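Prutden, January 9, 2026

Zukent shares first results from Trelico, our two-arm learning method

I've been itching to write this one since October! We've now got numbers for Trelico, our way of teaching a pair of arms to plan together instead of taking turns.

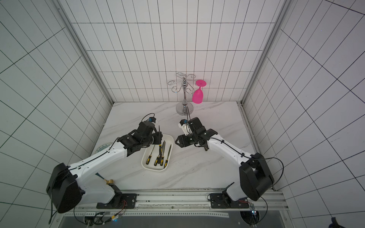 Trelico has one job, and it's a fiddly one: each arm guesses where the other will be next, then adjusts its own path to suit. We trained it on 367 demonstrations, all done by hand (my shoulders remember). Long thin things are where the guessing gets hard, and the screwdrivers in the tray, three of them clustered in the middle, are the sort of muddle I mean.

We ran 301 trials in all. With the guessing switched on, the arms got in each other's way 23 times in the first 200, and I was frankly thrilled with that.
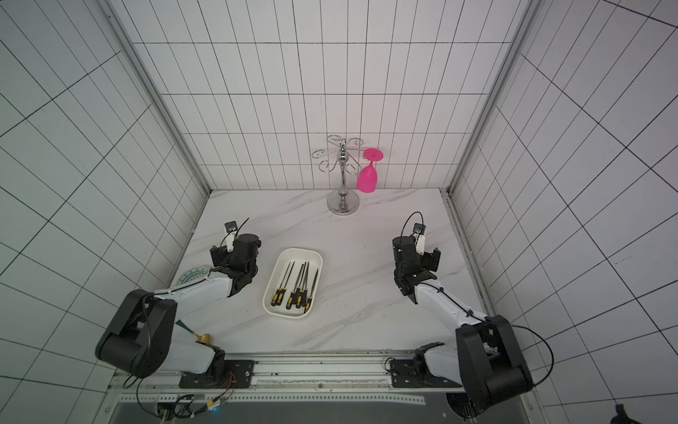
The remaining trials were kept for layouts the method hadn't met in training, and those are still being scored. I'll publish them whichever way they go.
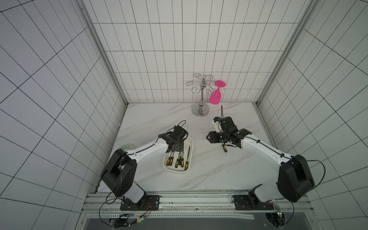
The Trelico workspace, with one screwdriver on the worktop beneath the right gripper.

Next up is the wrist view. At Grgić, our partner lab, they want to see how far the method gets on close-up pictures alone.
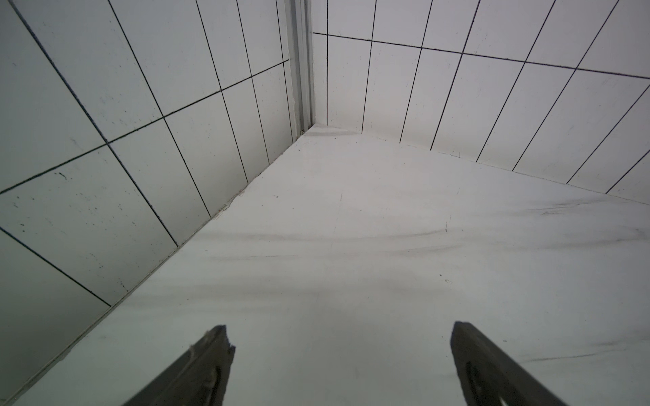 It's slower going, but we're learning loads. Code and trial logs will follow on the Zukent website, and press questions are very welcome at our Prutden office.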